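Pre-event inspection: sound, lighting and temporary power, outdoor ceremonies and receptions
March
By Zulema Alarcón

To be completed on site before guests are admitted. One sheet per event. Mark each item P (pass), F (fail), R (rectified on site) or N/A. An F against any item in Part A or Part B holds the start of the ceremony until it has been changed to R and initialled. Comments from the last round of reviews are printed under the items they refer to.

Venue for this issue: Warnholm, lower lawn and pavilion. Sound and DJ: Peko. Lighting: Güler. Generator and distribution: Trela.

PART A. TEMPORARY POWER

A1. Generator positioned on level, cleared ground, downwind of the seating. Exhaust directed away from the marquee opening and the catering tent.

A2. Total connected load on the small generator does not exceed 3000 W. List every item on the load schedule, including the coffee machine if the venue has put it on our supply. The schedule is to be filled in from rating plates, not from memory.

A3. Fuel container stored in the signed area, closed, out of direct sun. No refuelling while the set is running. Extinguisher within reach of the generator, gauge in the green, pin and seal intact.

A4. Every flexible lead and power board carries a test tag within date. Leads without a legible tag are removed from site, not coiled and left beside the rack.

A5. Safety switch on each final circuit operated by its test button with the load disconnected. Record the result per circuit.

A6. Single-phase 15 A leads terminate in 15 A outlets. Filed-down earth pins are an automatic F. The plug is confiscated and noted on the back of the sheet.
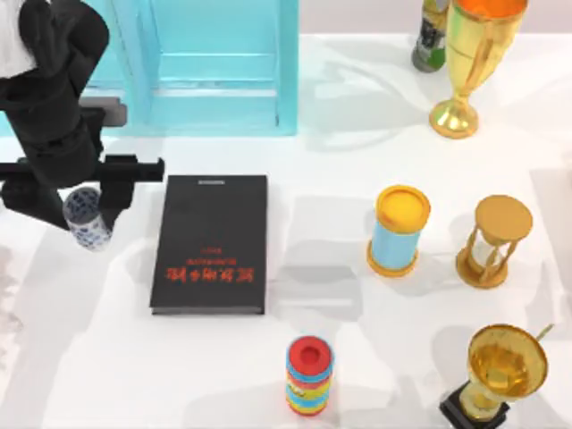

Trela replied that A5 should be repeated after any relocation of the distribution board, even where the board has only been moved along the same wall. Accepted. Add a second column for the repeat test and leave it blank if the board has stayed put.

A7. Connectors raised off the grass, with weatherproof covers closed. Where two leads are joined outdoors, the join sits in an enclosure rated for the purpose. Plastic bags and tape are not an enclosure.

A8. Board door closed and latched, circuits labelled by area (ceremony, bar, dance floor, catering). Labels must match the load schedule at A2. At the last two events the catering circuit was labelled "spare".

PART B. STRUCTURES, STANDS AND RIGGING

B1. Speaker stands fully opened, legs locked, pins through. Stand on firm ground or on a board. Top-heavy loading checked by hand from all sides.

B2. Each free-standing lighting upright carries 70 kg of ballast, applied at the base and strapped. Water containers are acceptable only when full and capped. Ballast is not to be shared between adjacent uprights.

B3. Secondary safety bond fitted to every lantern above head height, attached to the structure and not to the lamp yoke alone.

B4. Festoon runs supported on catenary wire. Check the clamps at each end and the clearance over vehicle access. Festoon is not to be tied to the ceremony arbour. The arbour is supplied by the florist, has no rating, and is usually put together after we have gone to change.

B5. Wind reading taken at the open side of the lawn at the start of set-up, again before the ceremony, and at each change of conditions. Enter the time beside each reading. If the hire company's limit for the marquee is reached, clear it and lower the speaker stands. The limit on the marquee certificate overrides any figure given verbally.

B6. Marquee pegs and guy lines flagged where they cross a walking route. No cable to run under a guy line anchor.

B7. Screens and projector stands placed clear of the aisle. Legs taped in white on dark floors and in black on pale ones. Replace tape that has lifted.

Comment on B2: the wording "applied at the base" was queried by Güler, whose uprights have a raised foot. The raised foot counts as the base if the ballast rests on it and cannot slide. Photograph the strap and attach it to the sheet.

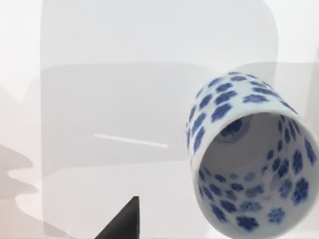

PART C. CABLES AND GUEST ROUTES

C1. No cable crosses the aisle during the processional or recessional. Where the only power is on the far side, go around the back row and allow for the extra length on the load schedule.

C2. Cable ramps used at every crossing of a guest route, joined end to end, with no gap wider than a shoe heel. Warnholm holds 16 ramp sections in the pavilion store. Sign them out and back in. Cracked hinges are to be tagged and set aside.

C3. Wheelchair and pram route walked in full from the car park to the seating, then to the toilets. Ramps on that route are the low-profile type.

C4. Microphone cable at the lectern dressed down the rear leg and taped at floor level, with slack left on the officiant's side.

C5. Dance floor edges flush, trim fitted on all sides, screws down. Fill in the joint sketch if any panel rocks underfoot. Liquid from the ice tubs must drain away from the floor.

C6. Emergency exits from the pavilion clear for their full width, including the door behind the DJ table. Cases and lids go back in the van. Stacking them across the door "for five minutes" has been recorded as an F at every review so far and will go on being recorded as an F.

C7. Exit signs illuminated with house lights off. Check after the lighting operator has set the evening state, as the blackout cue has been known to take out the circuit over the kitchen door.

PART D. SOUND AND RADIO EQUIPMENT

D1. Wireless handheld and lapel transmitters fitted with new or fully charged cells. Spent cells in the marked tub, not in the bottom of the case.

D2. Frequencies scanned at the venue on the day. Enter channel and group. If a second act is bringing its own radio microphones, obtain their channels before sound check.

D3. Level at the front row measured with the ceremony playlist and again with the dance set. Front-of-house speakers aimed over the heads of seated guests. No guest table directly in front of a subwoofer. Elderly relatives and infants are commonly seated at the edge table nearest the bar; check where that falls.

D4. Venue noise limiter tested. Confirm which outlets it controls. Nothing used for emergency announcements is to be fed from a limited outlet.

D5. Emergency announcement read once through the system at speech level, with the operator standing at the rear of the lawn. Wording is on the laminated card in the lid of the mixer case.

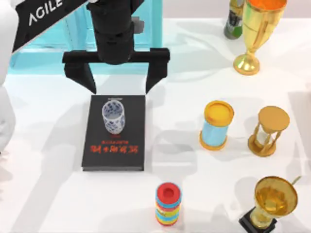 A reader of the previous issue wrote that D5 is awkward on a Saturday, when early guests are already on the lawn and hear an evacuation message with no warning. The item stays. Read it before the gates are opened, or substitute the counting line on the reverse of the card, which has the same length and tests the same things.

D6. Spare handheld live at the mixer, muted, battery checked. Wired microphone and lead coiled at the lectern as the final fallback.

D7. Haze or low-fog machine: written approval from the venue sighted, detector isolation arranged with the person authorised to do it, and reinstatement time entered. With no approval on paper the machine stays in the van. Dry ice is not used inside the pavilion under any arrangement.

PART E. CLOSE-OUT

E1. Lights allowed to cool for 15 minutes before handling. LED units may be struck straight away.

E2. Generator shut down under no load. Fuel valve off. Hours entered in the Trela log.

E3. Lawn walked with a torch for cable ties, gaffer offcuts and pegs. The mower goes over it the next morning.

E4. Ramps counted back to the store and the sheet countersigned by the venue.

E5. Defects carried forward: transfer every F and R to the register. An R without a description of the repair is returned to the person who signed it.

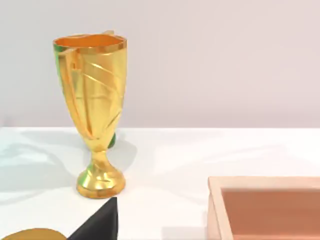 Reading time: 6 minutes

Notes to this issue

Item B5 previously called for a single wind reading at the start of set-up. Conditions on the lower lawn change once the sun is off the hill, and the earlier sheet gave no place to record it. Use the new sheet only. Old pads still in the Peko cases should be thrown out.

The load schedule has been moved from the back page to a separate sheet so that it can be hung on the board door. Staple it to the checklist at pack-down.

Initials are required against each item. A line drawn down the column is not accepted.

Corrections and further comments go to Zulema Alarcón, with the item number quoted at the start.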